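Mystery boxes: worth a punt?

Bendance is back with its "clearance mystery box" for July, and Laurinda Salgado asked us whether it's any good. I bought two last winter at $497 the pair and I'm not convinced. Most of what I got, I'd never have picked off a shelf.

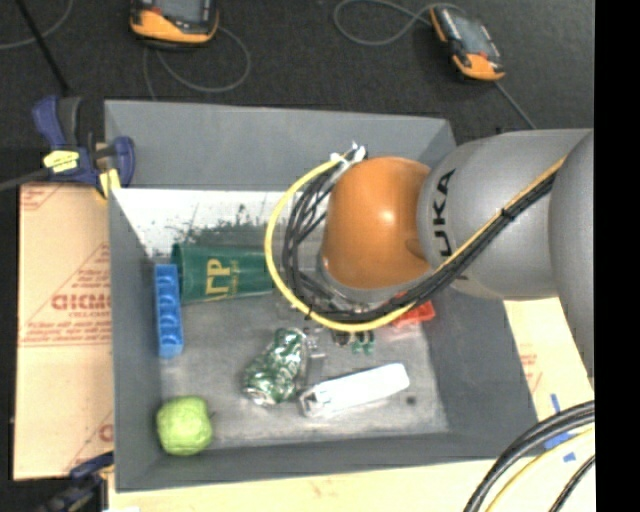 Odds and ends in a grey bin.

The ad promises "savings in every box" - savings on what, it doesn't say. Returns close after five days and you pay the postage. If you've had better luck, write in by Wed 19 July.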